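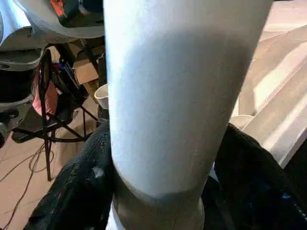
1/ Plovance open day, Tuesday

Spent the afternoon at the Plovance demo room watching a two-arm cell do furniture-type assembly. Notes in order, mostly for people who work on grippers. Skip if that's not you.

2/ Grip

The fingers have black fuzzy fabric over them. I asked about wear. The answer was that a set gets swapped after 700 cycles, and that pilling shows up long before grip force changes. They buy the covers from Mallier and trim them in house.

3/ Views

Operators get a wrist view and a head view. With a fat white cylinder up close, the wrist view is mostly cylinder. You still get some floor and table on either side, enough to judge tilt. I would want a second light.

4/ The stand

White plastic square base, diagonal ribs inside, a long pole coming off a bracket at one corner. One arm on the base, the other on the bracket. Black cloth under everything.

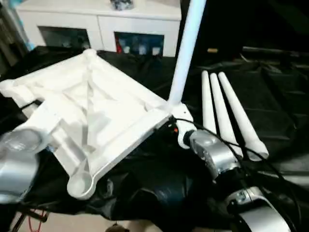
Cloth is a mixed choice. It gives good contrast against white parts, but it bunches, and a leg lying on a fold is not at the height the planner expects. Their fix is a height check before each pick – slow, but simple.

5/ Cables

My main complaint. They run outside the arm and drape over whatever is next to it. The Zoroneck people at the same session route theirs inside and lose 6 degrees of wrist travel for it. I'd take that trade.

6/ Numbers

Quoted cycle for the full stand is 7 minutes with 2 operator prompts. I didn't time it. Poojary is supposed to publish a comparison on the same part set in April, so I'll hold off on conclusions until then.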